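Ciladthorpe Robotics Club – Frequently Asked Questions

Last updated: Wednesday, October 22, 2025

Who can join?

Anyone in grades 9 through 12 who lives in the Ciladthorpe district. You do not have to attend the high school. Homeschooled students are welcome and we have had several.

Do I need to know how to program?

No. Most new members start with none or with a little Python from a class. The first four meetings cover what you need to open a scene, load an arm, and move it to a point. After that you learn by working on tasks with a partner.

When and where do you meet?

Tuesdays after school in the upstairs computer room, until the late bus. Members working toward the Fesdale Challenge also come in on Saturday mornings in the spring. Saturdays are optional.

What does it cost?

Dues are $40 for the year. That covers the shared computer time and the entry fee for Fesdale. If the dues are a problem, write "waiver" on the form and leave the amount blank. You will not be asked for paperwork.

Do you build robots?

Not in this club. We work in simulation, and nearly everything we do is manipulation – picking things up, moving them, and putting them down where they belong. Students who want to cut metal and wire motors should look at the Dumlao team, which has a proper shop and takes members from our district. A few students do both.

What is the table project?

It is the main project for the fall. Each pair gets a dining table with ordinary things on it and a Franka arm with a two-finger gripper. The pair writes a program that carries out a short list of moves, such as lifting a mug or shifting a fork to the other side of the table. The layouts get harder as the term goes on.

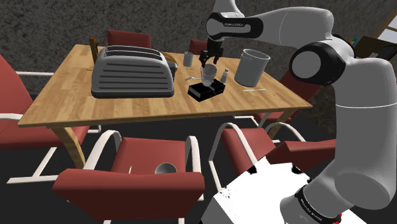
Pairs start with one object and a fixed starting position. Once the program handles that, the starting position is changed a little on each run, and most first programs fall apart at this stage. Expect to spend two or three meetings on it. Mugs are harder than they look, as the fingers have to come down on the rim without tipping the whole thing over. Thin flatware is harder still and we leave it for November.

How is a task scored?

A run counts if the object ends up inside the target area, upright if it started upright, and nothing else has been knocked to the floor. There is no partial credit. For the end-of-term demonstration each program is run 99 times overnight and the number of good runs is posted on the board.

Why 99?

The batch script numbers its runs with two digits and starts at 01. It has never been changed.

Can I work from home?

Yes, if your computer can handle it. The scenes will open on most laptops from the last few years but they may run slowly. Turn the shadows off first. The Prikoton folder on the club drive has the scene files, the starter code, and a setup sheet. Please copy the folder before you edit anything. We lost a week of work in September when two pairs saved over the same file.

Can I add my own objects?

Yes, after you finish the first task. Keep each model under 2000 faces. Detailed models slow down the contact calculations for everyone sharing the machine, and the gripper does not care how nice the handle looks.

What happens if I miss a meeting?

Tell your partner. Notes are posted on the drive by the next day. If you miss three in a row we will ask whether you still want your spot, as there is usually a waiting list.

Does the club count for school credit?

No. It can go on an activities list, and the sponsor will write a letter for juniors and seniors who have been members for at least a year.

Is there anything in the summer?

One week in July, mornings only. It is meant for incoming ninth graders – current members can come as helpers. Sign-up goes out with the spring newsletter.

Shared 14 times

3 comments

tmk_parent: Is the late bus running on Tuesdays this year? The district page still says Mondays and Thursdays only.

Club sponsor: Yes, Tuesdays were added in September. It leaves from the side lot.

gearbox11: for anyone stuck on the mug, slow down the last bit before the fingers close. we were coming in way too fast and it took us 2 meetings to notice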